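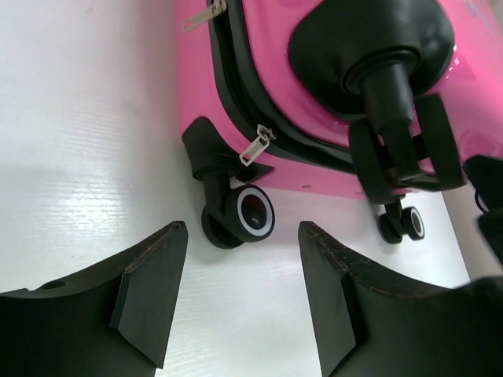 Hand luggage only

I have now spent two years telling people that I travel light, and in September I finally had to do it. The flight cost less than the train to the airport, and the price of adding a proper bag was more than both together. So it was cabin bag only, for a week, in a place where the forecast said 'changeable' and meant it.

The packing advice you find online is written by people who own four grey T-shirts and seem content with that. They roll things. I have tried rolling and what you get is a bag full of sausages, each one creased in a way that no hotel iron has ever been able to shift. I fold, like my mother, and I sit on the lid, also like my mother.

My list started out sensible. By Sunday evening it had three pairs of shoes on it. One pair was for walking, one was for dinners, and the third was for a sort of person I become on holiday, who goes out before breakfast and runs along the front. I have never met her. She has very good trainers, though, and they have been to five countries in perfect condition.

Then there's the liquids bag. I know the rules have changed in some airports and not in others, and that the only way to find out which sort you're in is to get it wrong in front of a queue. I got it wrong at both ends. Going out, they wanted the bag on the tray and I had left it in the case. Coming home I had it ready in my hand like a good girl and was told to put it away again. They did take my sun cream. It had a smear left in the bottom, but the bottle was too big, and it's the bottle that counts.

At the gate

The gate is where you find out about your measurements. Mine is a hard case, bought for its wheels, and a hard case has no give in it. Soft bags can be punched into the metal cage with a knee. I watched a man do this with a rucksack the size of a toddler and be waved through with a smile. Mine went in as far as the wheels and stayed there, and then it wouldn't come out either, so for a short while the cage and I were travelling together.

The fee was 60 pounds. I mention it because the whole week's saving was, as far as I can work out on the back of a boarding pass, a bit under that.

They put it in the hold, naturally, where it would have gone in the first place if I'd paid the 35 at home. I then sat on the plane with nothing to read, the book being in the case, and looked at the safety card for two hours. The woman in the drawing is very calm about taking off her heels.

Things I didn't use

The travel kettle. The second jumper (the first one got worn every day and could have stood up without me). The phrasebook. A dry bag, for a boat trip I hadn't booked and didn't book. Clothes pegs, of which more would have been silly, but I had a fair few. The running shoes, see above.

Things I had to buy: a plug adaptor, a hat, sun cream, and an umbrella that lasted until the corner.

I notice that every one of those was on the list. I'd ticked the adaptor twice.

Next time

I've been reading about people who do a month out of one small rucksack and wash their pants in the sink each night. Good luck to them. I did wash a top in the sink on the Wednesday and it was still damp when I came to pack it, so it flew home in a shower cap and smelled like a pond when I got it out.

What I'm going to do is pay for the bag. I shall book it at the same time as the seat, before I've had time to look at the price and get ideas, and I shall take the shoes. All of them, probably, and the kettle, as the tea in the room was dreadful and I had the thing with me all along and forgot.

The washing is still on the landing. I'll get to it when I need the case.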